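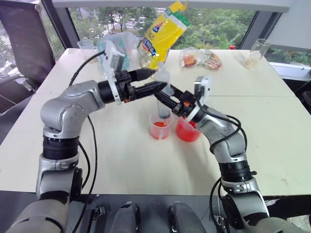
Tirkell Bimanual Bench Kit: Equipment Review
Prepared for the equipment pages of the Ploltitton Student Robotics Club

The club's liquid-handling project was set up to give second-year members a task that one arm cannot do well. Students program a pair of arms to draw colored liquid from one measuring cup with a plastic syringe and deliver a stated volume to another. The Tirkell Bimanual Bench Kit was purchased for this project and has been in regular use since the start of the spring term. This review is intended for other schools and clubs considering the same kit.

What is supplied

The kit consists of two arms on a shared base, a two-fingered gripper for each arm, a controller, a power supply and a printed setup guide. Brackets for wrist accessories are included. Syringes, cups and other labware are not, and the club uses ordinary plastic items bought locally. The manufacturer also sells a labware set, which we did not consider necessary.

Assembly

Assembly took two club meetings. The mechanical steps are clearly illustrated and require only the supplied keys. Cable routing is treated less carefully in the guide: a single page covers both arms, and the drawing for the right arm is simply the left one reversed. Our members found that a cable clipped too tightly at the elbow will stop the arm short of its full reach. We recommend leaving a generous loop at each wrist and moving both arms slowly by hand through their range before power is applied.

Performance on the syringe task

Holding a syringe upright is well within the ability of the grippers. Working the plunger is a more demanding matter. One gripper must keep the barrel still while the other draws the plunger upward in a straight line, and the two arms must share a small space above the cups without touching. The supplied software includes a keep-out zone for each arm, and this zone is too cautious for close work in its standard setting. Students reduced it by 45 percent after consulting the guide, and a member was assigned to the stop button during every trial that followed.

The club recorded 100 scored transfers over the term. A transfer was scored as complete when the delivered volume fell within the tolerance set by the students and no liquid reached the table. Results improved steadily once the approach path was changed so that the syringe entered the cup from directly overhead. Most of the remaining failures came from the barrel turning slightly in the fingers as the plunger moved. A strip of thin rubber on each fingertip reduced this — the manufacturer would do well to supply it.

Shallow liquid is a useful test in its own right. With a deep cup the height of the syringe tip matters little, while a nearly finished cup requires the tip to be placed close to the bottom without pressing on it. Instructors may wish to introduce the deep cup first.

Software

Programs can be written in a block editor or in Python. The block editor is suitable for a first session and little beyond it, as it offers no convenient way to make one arm wait for the other. The Python library is well organized and its error messages are written in plain language. Recorded motions may be saved and replayed, and the log for our longest session ran to 1,268 lines without slowing the controller. Searching such a log is awkward, and a filter by arm would be welcome.

Comparison

The club previously used the Bednárik single-arm trainer, which remains a sound choice for sorting and stacking. It is quieter, easier to store and simpler to explain to new members. It does not prepare students for coordinated work. The Ostumeo classroom pair was also borrowed for a short period. Its arms move more smoothly at low speed, but its grippers opened too narrowly for our syringes.

Points for improvement

The controller fan is loud enough to interfere with instruction. The stop button is on a short lead and should be placed within reach of a student standing at either side. Replacement fingers are sold only in pairs of left and right, although the two are identical.

Recommendation

The kit is recommended for clubs whose members have completed at least one term of programming and who can leave it assembled between meetings. It is less suitable for a room that must be cleared each evening, as the arms require calibration after every move. The manufacturer advises a service check after 1,000 hours of operation. Our unit has not reached that point, and this page will be updated when it does.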